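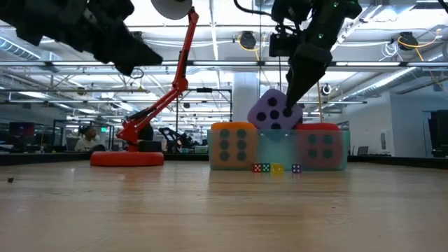 Big foam dice and a teal bin.

Warehouse staff at Homia's Tristiscombe site have voted to form a union. Count finished this afternoon, Nov 3, 2025. A few notes from someone who works nights there.

The main issue was scheduling. Since July, shifts have been posted 2 days ahead. Before that we got 7. People with kids or a second job could not plan around it.

Pay came up too, but less than you'd think. Most of the talk in the break room was about hours and who gets called in on short notice.

Lemlem Gebreyes from the packing line started the card drive with a sign-up sheet and a group chat. She has worked there longer than most of the managers.

Homia held meetings during paid time to argue against it. I went to two. They were polite – mostly slides about dues.

The company can still file objections. If it doesn't, bargaining comes next, and a first contract can take a long time.

Cheng-en Chu asked if this covers the drivers. No. They work for Dustimel, a contractor, and would have to file on their own.

Next meeting is at the Negussie hall, side entrance. Parking is on the street. Bring your questions about the bargaining survey, and fill it out first if you can.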